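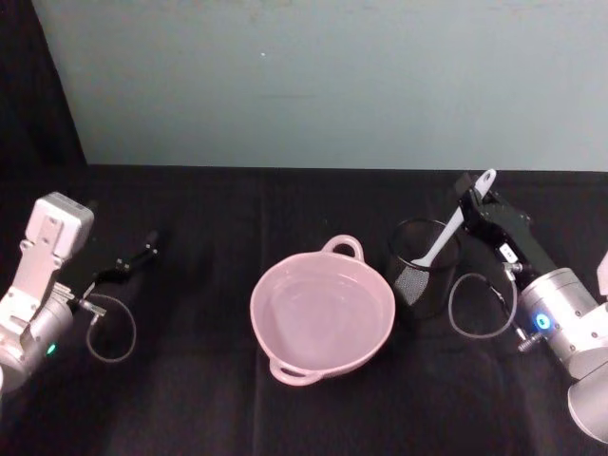 Accueil | Carnets | Fabriques | Marchés | À propos

La fabrique de parapluies Prernix ouvre ses portes au public deux fois par an, en mai et en septembre, et j'ai eu l'idée lumineuse de choisir mai. Il faisait un temps superbe à Drovville le 11 mai. Pas un nuage, une chaleur de terrasse, et une file de gens en manches courtes venus apprendre comment on se protège de l'eau.

Pour s'y rendre depuis la gare, on suit les panneaux « Zone artisanale », qui mènent à un rond-point, lequel mène à d'autres panneaux « Zone artisanale ». J'ai fait deux tours complets avant de demander mon chemin à un monsieur qui promenait son chien et qui allait, lui aussi, voir les parapluies. Le chien est resté dehors. Il avait choisi la bonne formule.

L'entrée coûte 4 euros, remboursés à la boutique sur tout achat, détail qui paraît généreux jusqu'au moment où l'on découvre les prix de la boutique. On reçoit un badge autocollant et un prospectus où l'on apprend que la maison a réparé 3 802 parapluies depuis l'ouverture de son service après-vente. Le chiffre est imprimé en rouge. Je me suis demandé s'il fallait féliciter le service après-vente ou s'inquiéter pour la fabrication.

Notre guide s'appelait Dilwyn Gough, un Gallois installé ici depuis longtemps et qui parle de la pluie comme d'autres parlent du vin. Il distingue la pluie qui tombe, la pluie qui flotte et la pluie « qui attend ». C'est contre cette dernière, paraît-il, que la plupart des parapluies sont mal conçus. Je n'ai pas osé demander ce qu'elle attendait. Une dame l'a fait à ma place et la réponse a duré jusqu'à l'atelier de coupe.

L'atelier de coupe, justement, est la meilleure partie de la visite. On y taille les panneaux de toile, de longs triangles aux côtés très légèrement courbes, et tout le métier tient dans ce « très légèrement ». Trop droits, la toile fait des poches ; trop courbes, elle tire sur les baleines et l'ensemble finit par ressembler à une chauve-souris contrariée. Le coupeur travaille avec un gabarit en bois dont les bords sont polis à force de servir. Il en possède un tiroir plein, et il nous a permis d'en toucher un, d'un ton qui signifiait qu'il n'y en aurait pas deux.

Vient ensuite la couture, où l'on ne peut plus s'entendre, puis le montage, où l'on peut de nouveau s'entendre et où Dilwyn Gough en a profité. J'ai retenu ceci : le modèle phare, le Skondum, demande jusqu'à 183 opérations. Il les a présentées comme on présente un arbre généalogique, en commençant par l'ancêtre. Vers la pose de la noix (la petite pièce où s'accrochent les baleines, tout en haut, sous la pointe), le groupe avait perdu deux enfants et un grand-père, retrouvés plus tard devant le distributeur de boissons.

Le point de couture qui attache la toile à la baleine se fait encore à la main. L'ouvrière qui nous l'a montré a exécuté le geste si vite que nous avons tous hoché la tête sans avoir rien vu. Elle l'a refait plus lentement. Nous avons hoché la tête avec davantage de conviction. Invité à essayer, j'ai cousu la toile à elle-même, puis, dans un deuxième temps, à ma manche. On m'a libéré avec beaucoup de tact et une petite paire de ciseaux.

Reste la salle d'essai, qu'on garde pour la fin et qui remplit la file à elle seule. C'est une cabine carrelée, avec une rampe d'arrosage au plafond et un gros ventilateur dans un coin. On y entre à deux, sous un Skondum, et l'on reçoit une averse de Drovville en novembre, réglage trois sur cinq. Le parapluie s'est fort bien comporté. Mes chaussures n'étaient pas couvertes par la démonstration. Le réglage cinq est réservé au personnel, et au regard du personnel, je crois qu'il n'y tient pas tellement.

La boutique se trouve naturellement sur le chemin de la sortie. On y vend des parapluies, des housses à parapluie, des porte-parapluies et un livre sur les parapluies. J'ai longuement tourné autour d'un modèle vert bouteille à poignée de châtaignier, puis j'ai regardé l'étiquette et j'ai développé un vif intérêt pour les cartes postales. Avec mes 4 euros, j'en ai eu quatre. Trois représentent la même façade.

J'ai déjeuné en face, chez Pawłowska, qui fait des pierogi aux champignons et un gâteau au pavot dont je reparlerais volontiers si la rubrique s'y prêtait. La salle était pleine de badges autocollants. À la table voisine, on débattait de la pluie qui attend, avec des opinions déjà très arrêtées.

Quelques renseignements pour les amateurs. La visite dure une heure et demie, davantage si quelqu'un pose une question. Les poussettes passent partout sauf à l'atelier de couture. Il vaut mieux réserver pour la salle d'essai et prévoir des chaussettes de rechange. La prochaine ouverture est en septembre, et le billet de mai donne droit à une réduction que j'ai aussitôt perdue, le billet étant resté dans ma poche pendant l'averse.

Ce site utilise des cookies pour mesurer son audience. Accepter | Refuser | Personnaliser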